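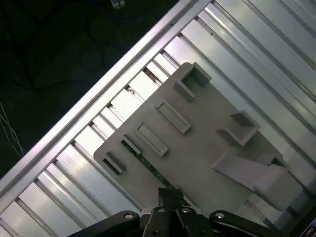

February, 9 in the evening

All day it was too hot to think, so I did the small work which needs only hands. I cleared my bench in the back room. In my language we have a word for a day like this, it means something like "the day of drawers", and I don't find it in English. My wrist is sore and I have dust in my hair, but I am content.

I began with the cables. I have too many of them and I keep them as my grandmother kept string. Eight I put to the council e-waste bag, and then I took one back out, because it fits the old radio and perhaps I will want to listen to the cricket one day and finally understand it. So seven. The rest I rolled and tied with the twist ties from bread bags.

After this I spent a long time with the holder board, the flat one in beige-grey colour with the raised parts on it. I like this board very much and I should write down why, before I change it. There is the open box, like a little pocket with one side missing, near to one corner. Then the two long slots, which are almost like sisters, each with the narrow channel along it. Then the short ones. The corners are round, so I don't scratch my arm on it when I reach over for the lamp. Everything stands up from the board and throws a small shadow, and in the late afternoon it looks to me like a town from an aeroplane, one of those dry towns we flew over when I first came. Brunley must look so from above, with the silo and the two long sheds.

The question of today was what should live in which slot. Until now the long ones had the steel ruler and the flat file, but the file is too fat at the handle end and leans over like a man after the pub. I tried the tweezers in the channel. They go in well, but then I can't get them out without a second pair of tweezers! So the tweezers moved to the open pocket, together with the pencil stub and the small brush, and the file went back to the drawer in its cloth. The second long slot I leave free for now. It is a luxury to have one free place.

The metal tray with the ridges was harder. The grooves all run one way, and every groove collects what I drop, filings and crumbs and one time a whole sunflower seed, I suppose from lunch. I cleaned groove by groove with a cotton bud and metho, four grooves and then a rest, four grooves and then a rest. I used up nearly the whole box of cotton buds. When I turned on the lamp the ridges were so bright that I had to turn it to the wall. It is strange how happy a clean metal can make a person. My mother polished her trays before the new year, and I always escaped to the yard. Now I do it of my own will, at night, and she would laugh.

I put the board down first straight with the tray and didn't like it. I tried it a little this way and that way for maybe too long, and at the end I was back to having its long sides go with the ridges, as before. The eye wants it so.

At 4 I had stopped for tea and walked to the corner for milk. The shop had the Nutville biscuits on special, two packets, and I bought the two packets. One is finished. The street was completely empty and the bitumen soft under my thongs. I am still shy to say "thongs" to people here, but in the diary it is allowed.

The order number for the new screws from Sethi is 3846, I write it here as I lose every paper. They promised before the end of the month. I paid 90 dollars with the postage, which hurts a little, but the last lot from the cheap place had heads like butter.

Tomorrow, if it is cooler, I want to sort the jar of washers, and make labels for the slots. In pencil only. I know myself, in one week the ruler will want to move again.

The wind is changing now, I hear the flyscreen knocking. I will open all the windows and go to bed.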